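Robot Handling Lab - Handout 4
Worn contact pads and the false "closed" signal
Notes by Elis Ifans

Please read these notes before you come to the lab. They continue from the lecture on grip force, and I assume you still remember the difference between commanded force and contact force. If you do not, read those two pages again first.

1. What happened in the Doren cell

The Doren cell picks single containers from a flat table and puts them into a tray. It has a two-finger gripper and the fingers carry a soft pad on the inner side. The cell was running the long test which we started in April, and the log has 3,363 pick cycles. For most of this time the results were boring, as we want them.

Near the end of the test the cell dropped a full container during the transfer move. It fell outside the tray and rolled under the safety fence. One student went to the gate to take it back. The gate switch stopped the arm correctly, and no person was hurt. But the controller still reported "part held" when the container was already on the floor. This second fact is the topic of today.

2. Why the controller was wrong

The controller in this cell does not measure whether a part is present. It measures the motor current of the gripper. When the current goes over a limit, the software says that the fingers are closed on something. This works well when the pads are new and both fingers touch at the same moment.

When a pad becomes worn, its edge does not stay flat. Small pieces come loose and can go between the moving parts, or fold under the finger. Then the motor has to work against this material and the current rises. The software sees the same number as for a good grip. I call this a false closed signal. In the Civell textbook it has another name, "phantom grasp", and you can use either one in your report.

There was a second cause, and it made the first one worse. The approach position had moved to one side, so that one finger arrived at the container before the other. With a hard box this is not a big problem, the box slides a little and finds the middle. A tall cylinder behaves in a different way. It can tip, or it can turn around its own axis, and a smooth label gives little help to the pad.

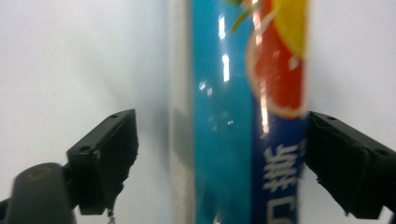
The distance between each finger and the part should be compared before the close command is sent, and with the arm in hold mode. If you see a clear difference, do not correct it with more force. More force will hide the offset for some hundreds of cycles and will wear the pad faster on one side. The correct action is to teach the approach point again.

A remark about reflective surfaces. In the Wysocka exercise some groups tried to find the middle of the part from the camera only. A glossy cylinder gives long vertical highlights, and an edge detector likes to take such a highlight for the side of the part. The calculated middle is then wrong by several millimeters - enough to produce exactly the offset which I describe here. Use a diffuse light or mask the bright pixels before you search for edges.

3. Pad inspection

Do this at the start of each lab session, and again after any dropped part.

Stop the arm, put the key switch to manual and take the key with you.
Open the fingers completely.
Look along the contact face of each pad, from the tip to the base.
Check for rough edges, loose threads and hanging pieces.
Pull gently at any loose piece. If it moves, the pad must be changed.
Change the pads always as a pair, also when only one looks bad.
Check that the screws in both fingers are tight.
Write the cycle number in the cell log.

Never cut away a loose piece and continue the work. This was done in the Doren cell, and I must say that I permitted it myself. The pad looked clean afterwards, but the glue behind it was already open.

4. Changes in the program

We now use 2 conditions for "part held". The motor current must be over the limit, and the finger position must be inside the expected width for the part. If only one of them is true, the arm stops before the transfer move and shows a message. The Flinska controller already has the position value in its status word, so no new sensor was needed.

The width window must be set for each type of container. If you leave it very wide, the second condition is useless. Check the position again in the middle of the transfer, as a part can be lost after a good pick.

5. To prepare for the lab

Draw the current and the finger position over time for a good grip, for an empty grip and for a false closed signal. Mark the moment when the old program would say "part held". Then write one paragraph on how a slow leak of grip force would look in the same drawing, and whether our new check would find it. Bring the drawing on paper.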